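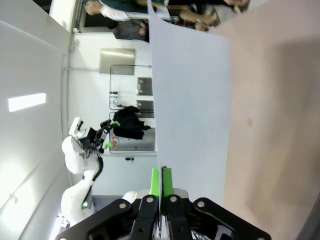
**Tasters wanted, doubters preferred (Sudberg, November)**

Every box of filled chocolates now seems to come with a claim. Single origin, slow roasted, stone ground, made by moonlight for all I know. At Plikbridge we make caramels and nut pralines, and we have printed a few of those claims on our own lids. Before we print any more, we'd like to find out whether people can taste the difference. I have my doubts.

We need 70 adults for a blind tasting. You don't need a trained palate, and if you've been told you have one, please leave it out of your application.

**What you'd do**

- Come to 3 sessions at our Sudberg kitchen, all in the evening, starting at 6:30
- Eat small pieces of praline and caramel, marked only with a code
- Write down what you taste in your own words, including "nothing much"
- Say what you'd pay for a box, and mean it

Some of the pieces will be ours. Some will come from Nurnerness, the big maker up the coast, and some from Dương, whose salted sesame bar is better than anything we sell at the moment (my opinion, and not a popular one here). You won't be told which is which until the last session is over.

**What you'd get**

You get $150, paid after the third session. We don't pay for one or two. There's no gift basket, and we won't ask you to post about us.

**Who can't take part**

Anyone with a nut, milk, soy or sesame allergy. Anyone under 18. Anyone who works for a candy company, or lives with someone who does. Smokers are welcome, whatever the tasting books say.

The last time we asked for tasters, 447 people wrote in, and a good share of them told us how much they loved chocolate. That's nice, but it doesn't help us choose. Tell us about a sweet you used to like and went off, and what changed. Four or five sentences is plenty.

Send that with your age, any food allergies and the evenings you can't make to the Plikbridge tasting desk, or drop it in the box by the shop counter. We'll answer everyone, including the people we turn down.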